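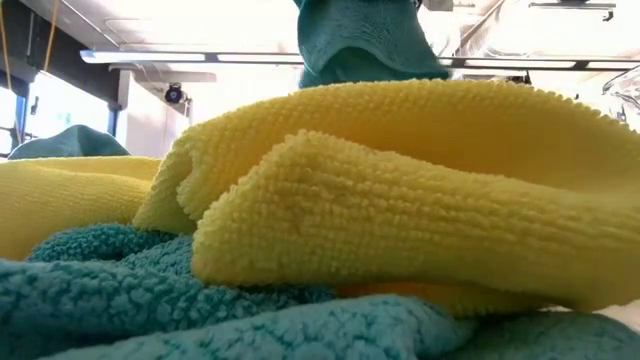
A yellow towel on a teal one.

Brorkumness Donkey Haven, open day

I have been rude about this place in print, so it seemed fair to go and look at it. Regular readers will remember the business last spring over the beach rides at Imdale, when I said that a sanctuary which takes money from the ride operators is a retirement scheme for their worn-out stock. Wanda Ambrose, who runs the Haven, wrote me a letter of two pages in reply. At the end of the second page was an invitation. I put it off until December, when I had run out of excuses and the weather had run out of everything else.

You get there by the Imdale bus, which stops at the end of the lane if you ask and also, in my case, if you don't. The lane is a mile and slopes the wrong way in both directions. I arrived at the gate just before eleven with one wet foot and was handed a sticker with my name spelt correctly, which put me off my stride.

The tour left from the hay barn. There were more of us than I'd expected: families mostly, a couple from the walking club, a man in a very good coat who turned out to be from Wyss, the feed merchants, and who kept offering people leaflets. Wanda led it herself. She is brisk and doesn't do voices. I had braced for voices. At the last sanctuary I visited the donkeys all had catchphrases.

There are 45 animals on the site, of which 14 came off beaches. I asked about those fourteen, naturally. She said the oldest had done twenty-odd seasons and came in with feet like Turkish slippers, and that the operator who handed him over had cried in the yard. I said I'd have been more moved if he had got his crying in a decade sooner. She said so would the donkey, and moved us on to the isolation boxes.

The boxes are new and I have no complaints about them, much as I tried. Deep bedding, a half door at a height the smaller ones can see over, a drain that drains. Every arrival does three weeks in there before meeting anybody. A little grey jenny called Nondus was in the end one, facing the wall with her back to the public, and I felt we would have got on. She was named by a school, who were given the choice and picked a word that doesn't mean anything. Better than Daisy.

Then the farrier's demonstration, by Signe Nørgaard, who comes over from the other side of the estuary every six weeks and was the best thing in the day by some distance. She trimmed a front foot while talking to a crowd of children about abscesses, and when a small boy asked whether it hurt she gave him a proper answer, with anatomy. Afterwards I asked her what she thought of the rides. She said she thought about feet. I asked again by the tea urn and she said that hard sand was kinder than tarmac, eight stone was still eight stone, and could I pass the milk.

Lunch was soup, vegan, and cheerful in colour. There was a cake table. I'll say nothing against the cake table except that two thirds of it had butter in, at an animal sanctuary, and the labels saying so were small.

At half past twelve there was a question session in the barn, and here Wanda and I had it out, as politely as two people can on straw bales. My point was the money. The accounts were pinned up by the door, to her credit, and among the donations was £2,361 from the Imdale operators. I wanted to know what it bought them. She said it bought hay. I said it bought them a line on their signboard, the one with the smiling donkey, that says their animals "retire to Brorkumness". She said the donkeys do retire to Brorkumness, and what would I have her do, send them back with the cheque?

It's a decent answer to a question I hadn't asked. My question was whether the Haven would ever stand up at the council and say the rides should end, and whether it could afford to. There was a pause, in which the man from Wyss studied his leaflets. She said the trustees took the view that the Haven was there for the animals it had. I wrote that down, and I think she saw me do it.

What I hadn't known, and should have, is that she has turned operators away. Two of them wanted to drop off animals in the autumn and collect them again in the spring, like deckchairs. She told them that once a donkey comes through the gate it stays, and neither has spoken to her since. She didn't bring this up in the session. I got it from a woman at the bookstall while buying a calendar I didn't need.

So, corrections. I called the place a retirement scheme and I withdraw "scheme". I said the animals were kept for show, and they aren't; most of the paddocks are well out of sight of the path, and the shy ones are left to be shy. I stand by the rest. If you take the operators' money and let them use your name, you are helping to sell rides, however good your drains are. The council looks at the beach licences again in the spring and I would like to see Wanda in the public seats, saying anything at all.

The next open day is at Easter. Tickets are £12, children free, and the soup is included. Wear boots for the lane. The bus back goes at ten past three and the one after it is a matter of faith — I walked as far as the chapel before somebody from the walking club took pity on me. No news yet of whether Nondus has turned round.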